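Section 4. Folding shorts and other slippery things on the bed

By now you've sorted the basket (Section 3) and you should have a pile of shorts, a pile of tees and a pile of "I'll deal with you later." We're doing the shorts first. They're the quickest win in the whole Zomuva method, and I like starting with something that makes the pile shrink fast!

You'll need a cleared bed, your Flakesik folding card (the long one, with the rounded corners) and one empty drawer box. No card? A magazine works fine, I used one for years.

1. Pull the bedspread flat and smooth it with your forearm. Wrinkles underneath turn into wrinkles on top, especially with thin fabric.

2. Take one pair of shorts out of the pile and find the waistband. Always the waistband, never the hem. Basketball shorts are wide and floppy, and if you grab them by a leg you'll spend the next minute hunting for which way is up.

3. Hold the waistband at both corners and pull until the elastic goes straight. Don't stretch it as far as it will go, just enough to take out the gathers.

4. Give it one good shake over the bed, then lower the legs first and the waistband last.

Note: if there's a drawstring, tuck it inside before you shake. A wet-noodle drawstring sticking out of a finished fold drives me up the wall. 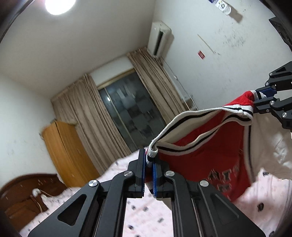 Nigam
Laundry and closets editor, Pluvel Home Guides

White waistbands like the one on these red shorts are handy, by the way, because the color change gives you a nice clear line to fold against. On an all-black pair you have to go by feel.

5. Fold the shorts in half lengthwise, one leg over the other, and match the waistband corners. The crotch seam will poke out in a little triangle. Fold that in so you have a straight edge.

6. Lay the card just under the waistband and fold the legs up over it. Slide the card out.

7. Fold once more, or roll from the bottom if your drawer is shallow. I roll mine — my drawers are terrible.

8. Stand the bundle in the drawer box with the fold facing up.

Caution: don't iron over printed numbers or lettering, even on low. Turn the shorts inside out and iron around the print, or skip it. I usually skip it.

A box holds 20 pairs if they're thin and you pack them snugly. Mine has never closed properly past that, so anything extra goes on the wardrobe shelf.

If the stack keeps falling over, go back to step 5 and check that triangle.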